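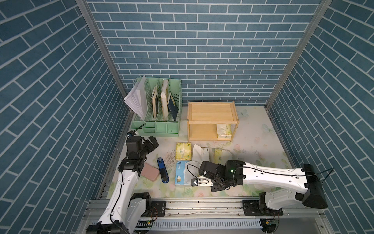
Zaveck Bimanual Planner, version 2

Zaveck is planning software for two-arm tabletop cells. It takes a task list and a camera view, decides which arm goes for which object, and sends both arms joint paths that keep them out of each other's way. We have sold Pladberg arms for a while and we get asked every week which planner to put on them. Zaveck is the one we stock. Read the rest before you order it.

What it does

The maker's brochure says Zaveck "tidies any desk." We don't repeat that on our own page. Tidying a desk means putting small tissue packs on a shelf, standing a notebook in a file organizer and leaving the stapler alone if the stapler is where it belongs. Zaveck can plan the motions for that kind of job. Knowing where things belong is up to you, and you will spend longer writing the rules than installing the software.

The part we rate is the arm scheduling. Two arms on one rail share a lot of air, and most cheap planners deal with this by making one arm wait. Zaveck lets both move and replans when the paths get close. In our shop it did this well at moderate speed. At full speed it fell back to taking turns, and the status panel went on saying "parallel" while it did so. We reported this in November and have had a polite reply.

Perception

The object finder comes as a separate module called Skandton. You can run Zaveck with your own detector if you already have one you trust. Skandton is good with things that have a firm outline: a stapler, a phone case, a book standing up. It is weaker with soft or crumpled packaging, where the outline changes every time a finger touches it. It also treats patterned mats as a nuisance. A printed flower or butterfly can come back as a low-confidence object, and you have to raise the threshold or teach it the empty mat first. Teach it the mat. Raising the threshold will cost you pale objects on a pale floor.

Loose paper is not supported. The manual puts this in an appendix, so we are putting it here. A stack that leans or fans out will be boxed as one solid block, and the planner will believe the box.

Cables are ignored by default. If you have a wire lying across something you want picked up, draw a keep-out zone by hand.

What you need

A Linux workstation with a discrete graphics card. Two arms with a supported driver; Pladberg and Ragab are both on the list, though the Ragab driver lacks gripper force readback and we would not buy it for thin plastic wrapping. At least one fixed camera with a clear view of the floor of the cell. Calibration takes a morning the first time. The maker says "minutes," and that may be true of somebody who wrote it.

Does it learn?

There is a learning add-on that takes recorded demonstrations and proposes grasps. The sales sheet recommends 400 demonstrations per task. We have no independent results to show you, and the maker's own chart has no axis labels. Skip the add-on for now and ask us again later.

From a customer

"The planner is decent. The demo video is nonsense. Ours took three tries at a tissue pack on a Saturday with everybody watching, and then did it fine all week." Mostafa Abdel Hamid, cell integrator

Pricing and terms

Planner license, per cell: $2000
Skandton perception module: $400
Updates are included for one year. After that the software keeps running, but driver fixes stop. We don't sell the premium support plan because we couldn't find out what it adds.

Trial copies are full versions with a time limit. Bring your own worst objects when you test it, and leave the neat wooden blocks in the drawer.

Order code: 1623

Contact us | Shipping and returns | © All rights reserved | Back to top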